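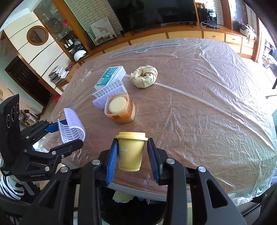
3.2 Kleinteile auf der Arbeitsfläche

Die zweite Erhebungsphase galt den kleinen Gegenständen, die in Privathaushalten auf Tischen liegen bleiben und dort sortiert, verschlossen oder weggeräumt werden. Gemeint sind Becher mit Deckel, Dosen, Haarwickler, Bänder und Streifen aus Kunststoff, also Dinge, die in der Literatur zur Haushaltsordnung meist unter »Sonstiges« geführt werden. In der ersten Phase (Abschnitt 3.1) hatten wir uns auf Geschirr und Textilien beschränkt. Die Befragten nannten damals aber gerade die Kleinteile als den Bereich, in dem sich keine feste Ordnung einstellt.

Erfasst wurden 16 Haushalte, davon 8 mit einem eigenen Tisch für Körperpflege und Handarbeit. In den übrigen Haushalten diente der Esstisch auch diesem Zweck. Insgesamt liegen 357 protokollierte Gegenstände vor. Nach Ausschluss von Papier, Münzen und Schreibgeräten blieben 296 für die Auswertung. Die Zuordnung folgt dem Schema von Gallagher, das wir in zwei Punkten geändert haben: Deckel werden nicht als eigene Gegenstände gezählt, solange sie auf dem zugehörigen Gefäß sitzen, und Abdeckungen der Tischfläche gelten als Teil des Tisches.

Der zweite Punkt bedarf einer Erläuterung. Viele Tische waren zum Zeitpunkt der Aufnahme mit einer durchsichtigen Folie bedeckt. Abbildung 4 zeigt einen solchen Fall: Die Folie liegt in Falten auf einer breiten, bräunlich-rosafarbenen Fläche und hängt an einer Ecke lose über die Kante. Für das Ordnen ist das nicht ohne Bedeutung. Auf faltigem Untergrund stehen kleine Gefäße unsicherer, und flache Streifen sind gegen die Lichtreflexe schwer zu erkennen. Mehrere Befragte gaben an, durchsichtige Teile auf der Folie häufig zu übersehen und erst beim Abnehmen wiederzufinden. Ein Haushalt hatte die Folie deshalb durch ein Wachstuch ersetzt, war nach einigen Wochen jedoch zur Folie zurückgekehrt, weil sich Rückstände von Klebstoff davon leichter entfernen ließen.

Abbildung 4: Kleinteile auf einem mit Folie abgedeckten Tisch. Gelber Becher mit Deckel, durchscheinender Behälter mit orangefarbenem Band, aufgebogenes Teil in Lavendel und Weiß (Kategorie C, siehe Text).

Wir unterscheiden vier Kategorien. Kategorie A umfasst geschlossene Gefäße, deren Inhalt von außen nicht zu bestimmen ist. Der kleine gelbe Becher in Abbildung 4 gehört hierher. Er verjüngt sich nach unten und trägt einen gleichfarbigen Deckel mit breit vorstehendem Rand. Der vorstehende Rand ist für die Einordnung nebensächlich, für das Stapeln aber nicht, da sich Becher dieser Form nur mit Abstand nebeneinander in eine Schublade stellen lassen. In den Protokollen taucht der Hinweis auf, dass solche Becher »immer oben auf allem anderen« landen.

Kategorie B enthält Gefäße, die durchscheinend sind oder von oben Einblick gewähren. Der annähernd quadratische Behälter mit dem orangefarbenen Band ist ein Beispiel; in der Öffnung liegt eine blasse, cremefarbene runde Scheibe. Ob eine solche Scheibe zum Gefäß gehört oder sein Inhalt ist, war anhand der Aufnahmen allein oft nicht zu entscheiden. Wir haben sie in allen unklaren Fällen dem Gefäß zugeschlagen. Das drückt die Zahl der Einzelteile etwas nach unten, vermeidet aber Doppelzählungen.

Kategorie C umfasst biegsame Gegenstände, deren Form sich beim Gebrauch ändert. Das Stück in Lavendel und Weiß, außen flauschig und innen mit einem weißen Gitter, ähnelt einem zu einem U geöffneten Haarwickler und wurde als solcher kodiert - mit dem Vermerk »unsicher«. Diese Kategorie bereitete bei der Kodierung die meisten Schwierigkeiten. Ein Wickler beansprucht geöffnet eine andere Fläche als geschlossen, und mehrere ineinandergesteckte Wickler werden von manchen Befragten als ein einziger Gegenstand behandelt. Die Aufbewahrung erfolgte teils in Beuteln, teils in Kästen der Reihe Stemach, die in vier Haushalten vorhanden waren. Kästen mit fester Unterteilung (Prultenent) wurden für diese Kategorie durchweg abgelehnt. Zur Begründung hieß es, die Fächer seien zu schmal und die Außenseite der Wickler bleibe an den Stegen hängen.

Kategorie D schließlich sind Streifen und Bänder. Dazu zählen in Abbildung 4 der lange, durchscheinende grünliche Streifen mit einer abgerundeten Lasche in der Mitte sowie ein heller, gerader Streifen, der schräg über den Tisch verläuft. Bei beiden ist der Zweck unbekannt. Wir haben darauf verzichtet, eine Funktion zu vermuten, und nur Lage, Länge und Farbe notiert.

Die Übereinstimmung zwischen den beiden Kodierenden war bei A und B hoch, bei C und D deutlich geringer. Strittige Fälle wurden gemeinsam durchgesehen. Maeve Gallagher hat zusätzlich die Protokolle der Haushalte mit eigenem Pflegetisch geprüft und mehrere Gegenstände aus D nach C verschoben, vor allem Haarbänder. Die in Abschnitt 4 berichteten Werte beruhen auf dieser korrigierten Fassung.

Zu beachten ist ferner der Zeitpunkt. Die meisten Aufnahmen entstanden im Dezember und am Vormittag, bevor die Tische für das Mittagessen geräumt wurden. In Haushalten mit nur einem Tisch ist zu dieser Stunde mehr Material sichtbar als am Abend. Ein Vergleich mit den Sommerdaten des Vorläuferprojekts Jireš ist deshalb nur eingeschränkt möglich, zumal dort abgedeckte Tischflächen nicht gesondert vermerkt wurden.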